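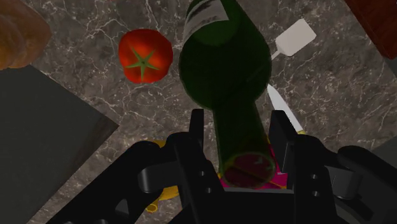
Plakon has found the fault that made its kitchen arm let go of bottles in simulation, and we're thrilled to share the fix with everyone who uses Calix!

The trouble showed up in November. In a run of 300 simulated pick-ups at our Drellidthorpe office, the gripper released its grip early 18 times. The Calix control software was reading a short pause in the arm's travel as the end of the job, so it opened the fingers while the load was still in the air.

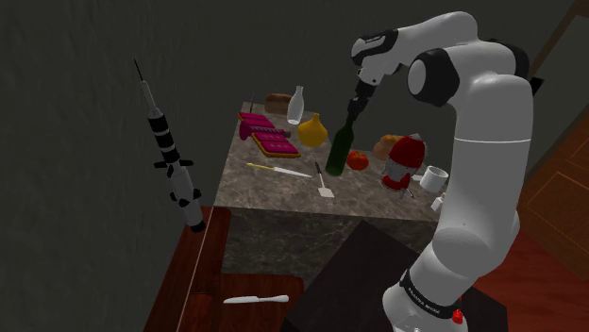
Glass is the worst thing to drop near people, so we stopped all work on the real arm the same afternoon. The update makes the software check the height of the load before it opens the gripper, and 200 fresh runs have gone through without an early release.

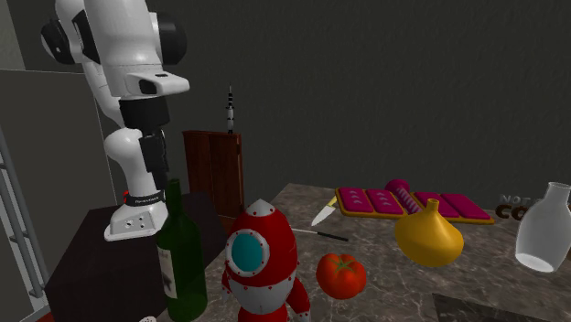 Aitana Calvo of Requena said she was glad the fault had been reported openly, and asked that heavier loads be tried before her kitchens switch the arm back on. Those trials start next, with a 60-page fault report free to any Calix user who asks.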